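## 4. Setting up a vaccine storage unit

This section covers first-time setup of the Stovside refrigerator and the Indoveo temperature logger at a clinic site. Complete it before any doses are delivered. Sites that received their unit before December should also check the door gasket as described in Section 7.

### 4.1 Placing the refrigerator

1. Set the unit on a level floor, out of direct sun and away from heating vents.
2. Leave a gap of 10 cm behind the unit and 20 cm above it.
3. Adjust the front feet until the door swings closed from half open.
4. Plug the unit directly into a grounded wall outlet. Do not use an extension cord or a switched outlet.
5. Fit the outlet guard and attach the "Do Not Unplug" label.

**Caution:** If the unit was laid on its side in transit, stand it upright overnight before applying power. 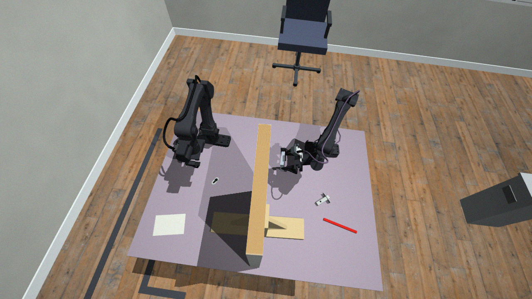

### 4.2 Setting the temperature

1. Turn the unit on with the shelves empty.
2. Press and hold SET until the display flashes.
3. Enter a target of 5 °C and press SET again.
4. Set the low alarm to 2 °C and the high alarm to 8 °C.
5. Place the logger probe in its buffer bottle on the middle shelf, away from the walls and the fan outlet.
6. Run the probe cable through the rear port and seat the rubber plug around it.
7. Leave the door closed overnight, then read the minimum and maximum on the logger.

If either reading is outside the alarm limits, change the target by one degree and repeat step 7. The door display shows air temperature and will move more than the logger does -- use the logger reading for all records.

**Note:** The logger holds 1,000 readings. After that it overwrites the oldest ones. Download the data before the memory is full.

### 4.3 Registering the site

1. Open the Gorkosach inventory screen and select **Add Site**.
2. Enter the clinic name, street address and delivery hours.
3. Enter the serial numbers of the refrigerator and the logger.
4. Name a main contact and a backup. Both must be reachable when the clinic is closed.
5. Select **Send Test Alert** and confirm that both contacts receive it.

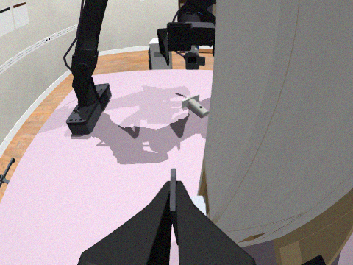

*Figure 4-2. Gripper over the round tabletop, with a small white block to its right.*

Sites in the Hamdy district send the completed form to Ngọc Hà, who releases the first delivery slot. Other sites are released from the inventory screen.

### 4.4 Loading doses

1. Check the shipment monitor before opening the inner box.
2. Record lot numbers and expiration dates.
3. Put the earliest expiration dates at the front.
4. Keep vials in their original cartons. Do not store them in the door.

**Caution:** Do not discard doses after a temperature alarm. Mark them "Do Not Use," keep them in the refrigerator and follow Section 9.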